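Search this site
Enter keyword

Reading time: 2 min

Board inspection checklist, pre-assembly bench
Site: Priltgate, bay 5
Inspector: Rocío Alcaraz
Second check: Ruairí Ní Bhriain
Applies to bare boards with processor fitted, before memory and cooler go on.

1. Workstation
Mat and wrist strap tested at start of shift. PASS
Bench supply off and unplugged. PASS
Loose screws in tray, lid closed. FAIL, corrected
Comment: two cooler screws found under the mat. Returned to tray. Repeat of the December finding - shift lead informed.

2. Processor and socket
Retention frame flat, no lifted corner. PASS
Lever fully home under its catch. PASS
Frame screws seated, heads not rounded. PASS
Heat spreader free of old paste. PASS WITH COMMENT
Comment: thin residue on one side. Wiped with Nelell pads, left five minutes before recheck. Do not use shop towels. They shed.

3. Memory slots
Latches open and close without force. PASS
Slots clear of dust and fibers. PASS
Contacts straight under the magnifier. PASS
Comment: check both banks. The bank farther from the operator was skipped on the last batch and the sheet was signed anyway. RNB

4. Power section and capacitors
Capacitor tops flat, no bulge or leak. PASS
No cracked or shifted parts near the socket. PASS
No discoloration of the board surface. PASS
Comment: view from a low angle under the Karnov lamp. A slight bulge does not show from straight above.

5. Connectors and wiring
Housings upright, no bent pins. PASS
Small headers match the layout sheet. PASS
Loose leads tied back before cooler is fitted. OPEN
Comment: ties out of stock at this bay. Cabello order placed. Until they arrive, hold leads aside with low-tack tape and remove it before power-on.

6. Handling
Board held by edges only. PASS
Board never lifted by the socket frame or a connector. PASS
Sharp solder points underneath - cut-resistant gloves available. PASS

Result: released to memory fitting with one open item (section 5). Item to be closed by the fitting bench and initialed on the same sheet. A board with a FAIL in section 2 or 4 goes to the quarantine shelf and is not reworked at this bench.

Questions: Priltgate bench office, ext. 52 | Copyright Priltgate | Back to top

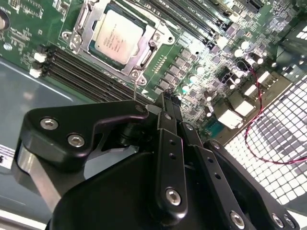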